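Progress report to the Oner Trust: Osham Village Hall kitchen and community lunches
Second report, covering the period to the end of February

Dear friends at the Trust,

It is a pleasure to be writing again, and a bit of a relief too, as our last letter to you was mostly about drains. The drains are done. The lunches have started, and they have gone better than we dared to hope when we filled in your form at the kitchen table all those months ago.

We served 43 people at the first lunch and had to borrow chairs from the chapel at Junton. Since then we have capped each sitting at 30, with a second sitting at one o'clock for anyone who prefers to eat later (the bell-ringers, mainly). Leek and potato soup remains the favourite by a long way, although the fish pie has its loyal supporters — some of them quite fierce about it.

Walls, and a white cabinet with a dark interior:

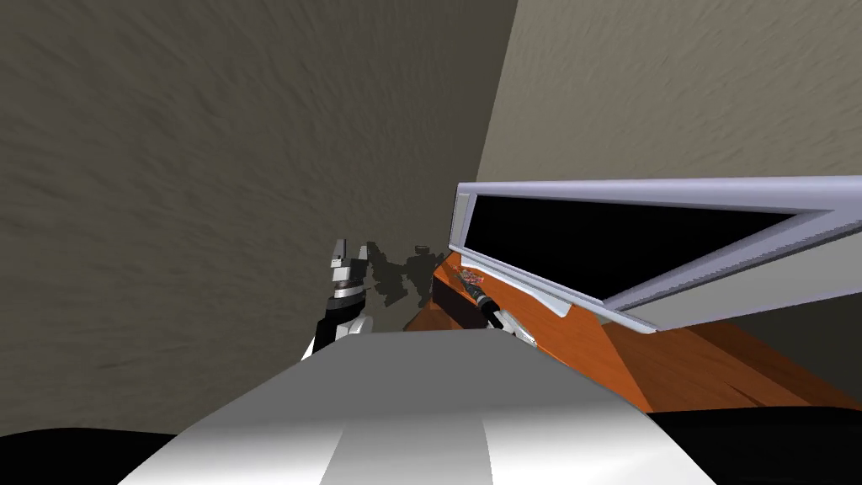
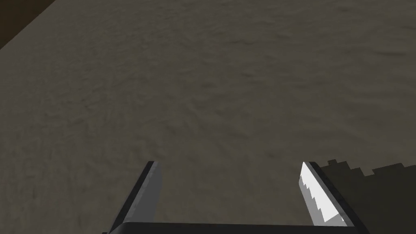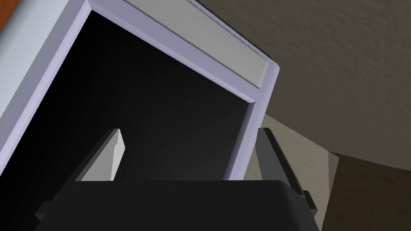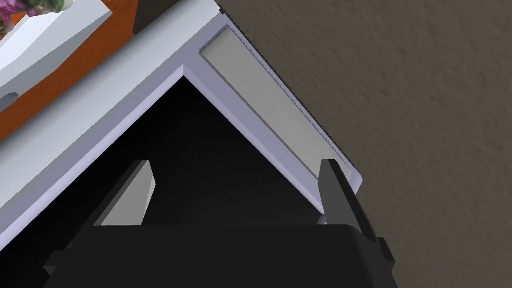 On the money side, we have spent £2566 of the grant so far. Most of that went to McIntyre for the plumbing and the new worktop, and the rest on pans, crockery and the hygiene course, which four of our cooks have now passed. We put aside £100 for bus fares for people coming in from the outlying farms, and hardly any of it has been claimed. Neighbours seem to be giving one another lifts instead, so with your permission we should like to move what is left into the food budget before Easter.

There are a couple of things still to sort out. The serving hatch sticks in damp weather, and the joiner has promised to come back and plane it. We also need a better way of taking bookings, as the notebook by the door went missing for a whole week and we cooked far too much rice.

Over the spring we hope to try a breakfast once a month, probably porridge and toast to begin with. You would be very welcome at any of the lunches, and do let us know beforehand if you would like the fish pie.

With warm thanks from all of us at Osham Village Hall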